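Stastora Home Forum > Small repairs and crafts > Lighting for close work at the kitchen table

tapsnapper
Posts: 163
1 December 2018

Ok so I need some advice before I spend money. I do little repairs in the evenings, jewelry clasps mostly, some beading, and the ceiling light over our table is useless for it. I end up working in my own shadow. I was looking at the Nallel clamp lamp but the clamp looks chunky and our table has a rounded lip. Anyone using one? Or should I just get the floor lamp and be done with it?

moth_and_thimble
Posts: 1058

I have the Nallel and the clamp is fine on a straight edge, but on a rounded lip it creeps. Mine slid around until I stuck a bit of rubber shelf liner under it. The light itself is lovely though, very white, and you can pull it right down low.

I'd skip the floor lamp. They always end up behind you, and then you're back to the shadow problem you started with.

greenkettle
Posts: 4

Going to disagree on the floor lamp! I've had a Skuvby standing in the corner for 2 years and I do all my mending under it. You just have to put it on the opposite side from your working hand. Way less glare too. Those low clamp lamps give me a headache in no time.

moth_and_thimble
Posts: 1058

Mending is a lot bigger than a necklace clasp though. For a hem, sure, anything works. For jump rings I want the light practically on top of my fingers.

greenkettle
Posts: 4

I do buttons and hooks and eyes, they're not exactly huge! But ok, I don't do jewelry so maybe it's different.

tapsnapper
Posts: 163

Thanks both. I don't really have a corner for a floor lamp, the radiator is there and then the door opens into it.

pennywhistle88
Posts: 1058

Lamp aside, what color is your table? We had a dark one for ages and I lost everything on it. I put down a pale mat from Tapsell, nothing fancy, and it made more difference than the new bulb did. 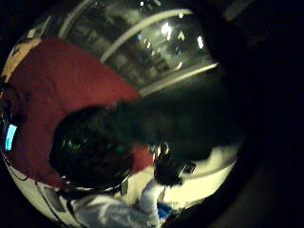
Posture is the other thing I'd look at, we all fold up over the small stuff without noticing and then wonder why our necks hurt. See how far forward the person in the red top is bending, and how bright that cream-white surface is compared to everything else? I like having the light where the work is, but I'd want a second lamp on for the rest of the room - going back and forth between bright and gloomy wears my eyes out.

greenkettle
Posts: 4

Yes to the second lamp. Which is what my Skuvby is for, just saying.

moth_and_thimble
Posts: 1058

Ha, ok, I'll give you the Skuvby as a second lamp. Not as the only one.

tapsnapper
Posts: 163

Our table is dark brown so that explains a few things. I'll try a mat first and see if I can return the Nallel if the clamp creeps. Does the mat slide at all? My elbows are always on the table.

pennywhistle88
Posts: 1058

Mine did a little when it was new. Shelf liner again!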